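Search journal Advanced search Enter keywords

We use cookies to remember your preferences. Accept Manage

4.2 Sample return and owner compliance

Of the 800 cheek-swab kits posted to registered breeders in March, 500 came back in a state the laboratory would accept. A further 200 were returned with faults, most often a missing microchip number, and in one case a swab that proved to be feline. The rest have not been heard from. Breed clubs are fond of saying that their members would do anything for the dogs; our data suggest this includes most things short of finding a stamp.
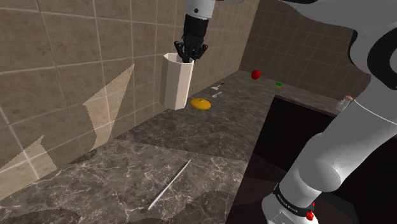 Figure 3. Simulated gripper holding a cup by the inside of the rim.

Parentage could be confirmed for litters only where both sire and dam had usable samples, and the dam was usually the easier of the two to locate. Kabbaj and Morsy met the same trouble in their kelpie survey, and blamed the form. We are inclined to blame the form as well, having written ours. Handling was a smaller source of loss. Owners were told to hold the swab by its stem and leave the tip alone, an instruction read by many as optional. The grip in Figure 3, with the fingertips inside the rim of the cup, is the one our instruction sheet forbids for collection tubes -- and the one several owners favoured.

Re-sampling was offered at no charge. Uptake was modest, and the cat's owner declined.

Related articles
Coat colour inheritance in working kelpies
Lashari and Cowie: Who is the sire? Disputed litters in small registries
Storage of canine buccal swabs at room temperature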